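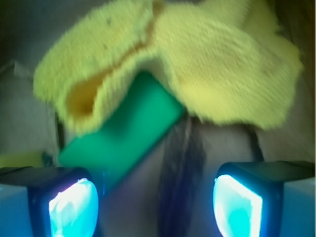 Lollodo Donation Records
Data card and README, release 8
Last revised 29/01/2003

Summary

Lollodo is a flat-file dataset of gifts in kind received and passed on by the Brennan Children's Relief Fund. Each row is one donated lot: a box of winter coats, a set of school desks, a framed print given for auction. Cash gifts are kept in a separate ledger and are not part of this release.

The files are meant for people who study small charities, and for other funds that want a working layout for their own records.

Files

lots.csv — one row per donated lot
homes.csv — one row per receiving home or day center
transfers.csv — one row per delivery, linking a lot to a home
codes.txt — category codes and their meanings
changes.txt — differences from earlier releases

All files are plain ASCII, comma separated, with a header row. Text fields are in double quotes. Accented letters in place names have been replaced by their plain forms, so a search on the original spelling will fail.

Fields in lots.csv

lot_id: text, unique. The prefix Z marks lots entered through the Zenia intake form; the prefix P marks lots copied from paper cards.
category: two-letter code, see codes.txt. There are 13 categories.
received: date the lot was signed in, day first.
condition: N (new), G (good), R (needs repair), U (not recorded).
est_value: whole dollars, as stated by the donor. Blank if no value was given.
restricted: Y if the donor named a receiving home or a purpose, otherwise N.
note: free text, up to 200 characters. Longer notes were cut at that length.

Fields in transfers.csv

lot_id: matches lots.csv.
home_id: matches homes.csv.
sent: date of dispatch.
confirmed: date on the signed receipt. Blank if no receipt came back.
carrier: V for Vekport freight, O for the fund's own vans, X for other.

A lot may be split among several homes. In that case lot_id appears more than once in transfers.csv, and the file does not say how the contents were divided. Do not multiply est_value across transfers.

How the data were gathered

Paper cards were filled out at the door and typed in later by two people working separately. Where the two versions differed, the card was pulled and read again. Lots on the Zenia form were typed once, at intake, with no second pass. The error rate for Z lots is not known.

Category codes were assigned at entry. Codes BK (books) and SC (school supplies) were used loosely before October, when a written rule was adopted. Workbooks and atlases entered before the rule may sit under either code.

Known problems

1. Condition is U for roughly 30 percent of P lots. The old card had no box for it.
2. Donor-stated values are not appraisals. Art and furniture run high.
3. Two homes merged and share one home_id. Earlier transfers were recoded to match — see changes.txt for the old numbers.
4. Vekport receipts carry the date of arrival at the depot. The confirmed date for carrier V can be earlier than the date the home received the goods.
5. Some dates were written month first on the cards. Those that could be settled from the card order were fixed. The rest are blank.

Privacy

Donor names, street addresses and phone numbers have been removed. No file holds information on individual children. The note field was read by hand and personal names were replaced with the string [name]. Homes are identified by town and type only. Users who find a name that was missed should report the lot_id and should not repost the row.

Uses to avoid

The files do not measure need. A home with few transfers may have asked for little, or may be supplied by another fund. They should not be used to rank homes or donors.

Terms

Free for research and for use by nonprofit groups. Cite as: Lollodo Donation Records, release 8. Changed copies must be given a different name and must keep codes.txt unaltered.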